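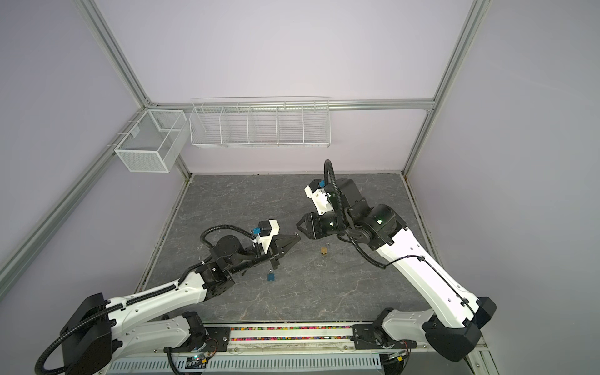
Padlock bench, both arms over the table, blue lock and brass lock out.

April, Trirkau bench notes, started 2:40 in the afternoon

Back on the padlocks after a couple of days of cable trouble, and I have to say I missed them. Anayeli Olvera asked me over lunch whether any of this is getting us closer to a machine that could do a real chore, the kind her mother would pay for, and I gave her such a muddled answer that I thought I had better write out a proper one while the arms are homing.

A padlock is a nice thing to think with. Every shop has a drawer of them, and every house has one on a shed or a bike or a suitcase. Picking one up, turning it so the shackle faces the right way, holding the body still with one hand while the other hand does something to it: my nephew could do all that at four, and he was eating a cracker at the time. For us it is a handoff problem and a grip problem and a seeing problem all at once, and they get in each other's way.

What I believe today (ask me again next month!) is that the picking up is close to being good enough. We have 241 logged grasps on small hardware since the new fingers went on, and 113 of those were on locks. The misses I've gone back and watched are mostly the boring sort, where the finger comes down on the shackle when it wanted the body and the lock swings around. I can live with those. A person at the bench would fumble a few as well and never think twice.

The two-handed part is where I get humble. When the grippers come in close to each other, the wrist views fill up with the other gripper, and the planner turns cautious and slow just when I would like it to be brave. I ran the approach at 20 percent speed before lunch and it was lovely to watch, very polite, but a hardware store that wanted its returns bin sorted would have closed for the evening by then.

So, for Anayeli: sorting locks into baskets, yes, I'd let it try that with one of us in the room. Closing a lock, maybe by summer. Taking a lock off a hasp that has been out in the rain for years, no, and please don't promise that to the Eston people when they visit.

To do before I go home:

Try the brass one with the left arm first. I keep defaulting to the blue one on that side and I suspect I've been flattering my own numbers.

Check the slack in the cable loops at both wrists again at full reach.

Ask Meléndez if they still have the softer fingertip pads, the ones we tried on the spoons.

Rename the Vulgate config. I know I said that last time. It is still called "final_new" on the shared drive and Anayeli loaded the wrong one yesterday, which was my fault and I've told her so.

4:15. Arms homed, left side first. Starting the brass runs now, still at the slow speed.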